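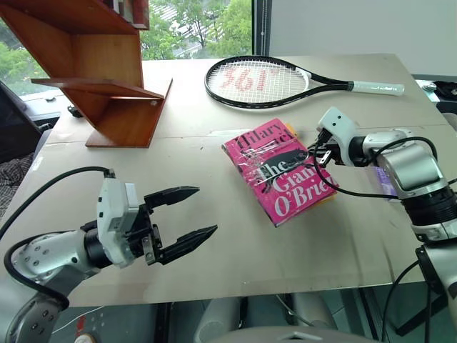 Lire un projet de loi à la maison : mes astuces de table de cuisine

Mis à jour le 30/3/26

Oui, c'est une page d'astuces domestiques, et oui, on va parler de textes de loi ! Depuis que je me suis mise à suivre les débats parlementaires, ma table sert autant à éplucher des amendements que des carottes, et j'ai fini par trouver une organisation qui me plaît vraiment. Je vous la donne en vrac, piochez ce qui vous va.

Imprimer, mais pas tout

Le dernier texte que j'ai voulu lire en entier faisait 442 pages, annexes comprises. J'ai imprimé seulement l'exposé des motifs et les articles du titre qui m'intéressait, et le reste est resté à l'écran. Recto verso, deux pages par feuille, c'est encore lisible si votre vue est bonne. Pour les tableaux financiers, gardez une page par feuille, sinon vous allez pleurer sur les notes de bas de tableau.

Pensez à demander la version consolidée quand elle existe. Un article qui dit « au troisième alinéa, les mots sont remplacés par les mots » ne se comprend pas tout seul, il faut avoir l'ancien texte à côté. Moi, je les pose côte à côte, l'ancien à gauche, le nouveau à droite, et je barre au crayon directement dans l'ancien. C'est d'une efficacité folle !

Le classeur à soufflet

J'ai longtemps utilisé des chemises cartonnées qui s'ouvraient au mauvais moment. Maintenant j'ai un trieur Mivo à soufflet, avec une case par étape : dépôt, commission, séance, seconde chambre, texte définitif. Quand le texte avance, je déplace la liasse d'une case. Les vieilles versions partent dans une boîte à archives, avec la date au dos — au feutre, parce que le stylo bille s'efface sur le carton glacé.

Les pinces plutôt que les agrafes

Une liasse agrafée, c'est fichu dès qu'un amendement arrive. Prenez des pinces de 25 mm pour les petits paquets et des 19 mm pour les feuilles isolées qu'on glisse entre deux articles. Si une pince a rouillé, un coup de laine d'acier très fine et un passage de chiffon sec, et elle repart.

Surligner sans traverser le papier

Les surligneurs liquides traversent le papier recyclé, on le sait tous. J'adore les crayons surligneurs secs (les miens sont des Zesby, ils se taillent comme un crayon ordinaire). Mon code : jaune pour ce qui change, vert pour les dates d'entrée en vigueur, rose pour tout ce qui renvoie à un décret. Le rose, c'est le plus amusant, vous verrez combien de décisions sont repoussées à plus tard...

Une trace de surligneur sur une table vernie s'enlève avec un chiffon humide et une goutte de liquide vaisselle. Sur du bois brut, essayez d'abord la gomme blanche, sans frotter trop fort. L'alcool ménager marche aussi, mais faites un essai dans un coin caché.

Vingt minutes et on se lève

Je règle le minuteur de cuisine sur 20 minutes. Au-delà, je relis trois fois la même phrase sans rien retenir. Entre deux tours, je vide le lave-vaisselle, j'arrose le basilic, je mets les lentilles à cuire. Les lentilles et les lois de finances vont très bien ensemble — elles mijotent toutes seules pendant qu'on fait autre chose.

Suivre les débats en cuisinant

La tablette posée contre le grille-pain finit toujours par glisser. Un porte-livre de cuisine Besnard, en métal, avec deux petites butées devant, la tient parfaitement. Glissez-la dans un sachet de congélation bien fermé, l'écran tactile répond quand même et vous pouvez pétrir tranquille. Pour les votes, je garde un carnet à côté du minuteur : numéro de l'amendement, adopté ou rejeté, et une croix si je veux relire le compte rendu.

Écrire à son élu

Si quelque chose vous fait bondir, écrivez ! Une page, un seul sujet, le numéro de l'article en haut. À Tidmont, la permanence parlementaire prend les courriers déposés dans la boîte, et j'y passe en allant au marché. J'ai un petit pot avec timbres, enveloppes et bon stylo à côté de la corbeille à fruits, sinon la lettre attend des semaines.

En avril, je m'attaque au rangement des archives municipales que j'ai accumulées dans le buffet. Je cherche encore des boîtes assez plates pour passer sous le tiroir à couverts, alors si vous avez une bonne adresse, les commentaires sont ouverts !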